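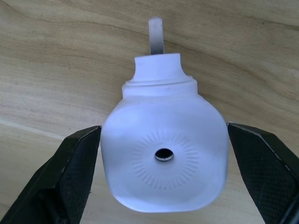
Which finger pads should I order for smooth plastic bottles?

For smooth, rigid plastic with a curved or boxy body, order the knurled pad. The flat pad is intended for cartons and other parts with parallel sides, and the soft pad is for glass and thin-walled tubs.

Matau Two-Finger Gripper, Evaluation Kit
Order no. 3267

Print this page
E-mail this page

The evaluation kit is for customers who want to compare finger pads on their own parts before ordering a full set. It contains one Matau gripper, three pairs of pads, a flange adapter and the Kustico controller with cable. The wrist camera is sold separately and can be added to an existing kit.

The knurled pads have a diamond pattern across the inner face of the finger. On a bottle with rounded sides the pad touches over a small area, so grip height matters more than it does on a carton. Start with the contact points at the widest part of the body and set both fingers before changing the force. If the part turns between the fingers, move the grip toward its center of mass and repeat the test at the same force. Raise the force last.

Comparing pads

Use the same part, arm speed and approach angle for each pad. Dorian Vasseur, who wrote the test sheet supplied with the kit, suggests 13 cycles per pad for a first comparison and a longer run for the one you intend to keep. A cycle is one pick, a lift, a pause and a return. Record slip, rotation and any mark left on the part in separate columns. A part that rotates but stays in the grip counts as held, and the rotation is noted.

Clean the pads between materials. Dust from cardboard fills the knurling and changes the result on the next plastic part.

Controller

The Kustico controller stores position and motor current for each cycle and exports them as a text file. It can be driven from its own panel or by digital signals from the arm. The older Lyimo controller will also run the gripper – open and close only, with no current log. Customers comparing the two controllers should use the Kustico in panel mode first, then switch over with the pads left in place.

Camera position

Mount the camera on the wrist bracket so that both fingertips stay in view when closed on the part. Fix the exposure before the first run. White plastic on a pale work surface gives low contrast, and automatic exposure can shift as the dark fingers close.

Parts and order numbers

Evaluation kit, complete: 3267
Knurled pads, one pair: 2261
Wrist camera bracket: 850

Pads fit the Matau gripper only. Flultima fingers use a different screw spacing and need the adapter plate, which ships from August. Kits may be returned after evaluation if the pads have not been cut or drilled.

Print this page
E-mail this page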